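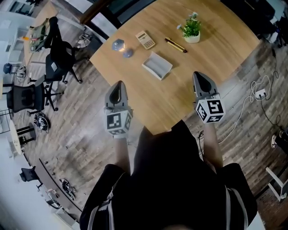 Attachment 1: table with two blue pieces, top left

Ticket: Streetlight out, Stanar Lane at the Bråten Road corner
Opened: Mar 13, 2021
Category: Street lighting
Status: Waiting on utility

Resident report:
Hello, and thank you for having this form, it's a lot easier than sitting on the phone. The streetlight on the corner of Stanar Lane and Bråten Road has been going off and on since November. At first it would come on at dusk like all the rest and then quit an hour or so later, and we figured somebody would get to it. Now it doesn't come on at all. The number on the pole tag is hard to read but I believe it ends in 40. My mother walks her dog past there in the evening and the sidewalk has a bad lip right at the storm drain, so I do worry — she won't carry a flashlight no matter how I ask. I tried to report this on the Pludo app twice and it spun and spun and then logged me out.

Reply, Tumholm Public Works desk:
Good morning, and thanks so much for taking the time to write all that out. I'm sorry the light has been out this long. I looked up the corner and we have two poles there, one that belongs to the city and one that belongs to the electric utility, and they stand pretty close together. Could you tell me whether yours is the metal pole or the wood one? Also, I don't find either of your Pludo reports on our side, so I've passed that along separately. If you'd like to try the app again, sign out, update it, and sign back in, but please don't feel you have to. This ticket is plenty.

Resident:
It's the wood one, on the side with the mailbox. The metal one works fine.

Reply, Public Works desk:
Wonderful, that helps a lot. The wood pole is the utility's, so our crew can't open up the fixture, but we can send the request in for you and keep this ticket going until it's fixed. Their usual window is 15 business days. I did ask our sidewalk folks to take a look at that lip by the storm drain while we're at it, and they've put it on the list for grinding.

Internal note:
Utility request sent, pole ending 40. Crew drove by after dark, metal pole lit, wood pole dark. Sidewalk lip painted orange for now. Pludo log shows 11 failed uploads from the Stanar area, all on the old version — sent to vendor. Check back with utility in 12 days.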